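## 3. Data and Method

### 3.1 Source material

The project used 1194 death notices printed in the Trilska weekly paper and held on microfilm at the Monda public library. Each notice was transcribed by hand into a spreadsheet with one row per person. Notices that only gave a change of service time were dropped, as were repeat printings of the same text. This left 594 usable records.

The following fields were coded:

- age at death, if stated
- place of birth and last place of residence
- cause of death, coded as *named*, *hinted* ("after a long illness") or *absent*
- number of relatives listed by name
- request for donations in place of flowers (yes/no)
- type of gathering after the service (church hall, home, restaurant, none given)

### 3.2 Coding the gathering field

The gathering field caused the most disagreement between coders. Older notices often say "friends may call at the home," which can mean a viewing, a meal, or both. The rule adopted was to code *home* only when food, coffee or a reception was mentioned in the same notice. Under this rule, 284 records had a gathering type other than *none given*.
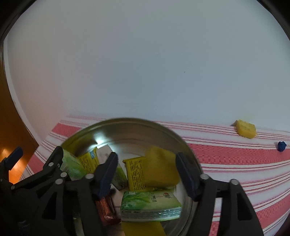
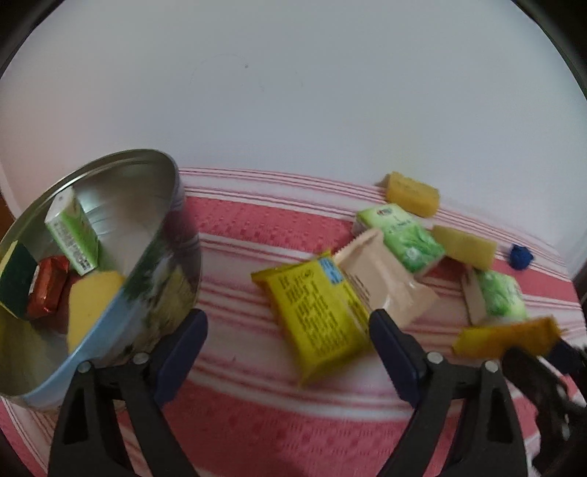
*Figure 2. Striped tablecloth and metal bowl, two views.*

### 3.3 Reliability

A second coder, Nazma Bhattacharjee, recoded a random subset without seeing the first set of codes. Agreement was high for age and donations and lower for cause of death. Most of the differences came from the phrase "passed suddenly," which one coder had read as *hinted* and the other as *absent*. It was assigned to *absent* and the affected rows were corrected.

### 3.4 Limits

Notices were paid for by the line through most of the period, so length depends partly on what a family could spend. The Munshi funeral home used a fixed template until 2000, and its notices never name a cause of death. They were kept in the main counts but left out of the cause-of-death table in Section 4.

Online memorial pages were not coded. The Wurkia archive holds many of them, but visitors can add text after the first posting and the original wording cannot always be recovered.

Two film reels were scratched near the end, and ages on those pages were entered as missing when either digit was unclear. No attempt was made to fill them in from cemetery records.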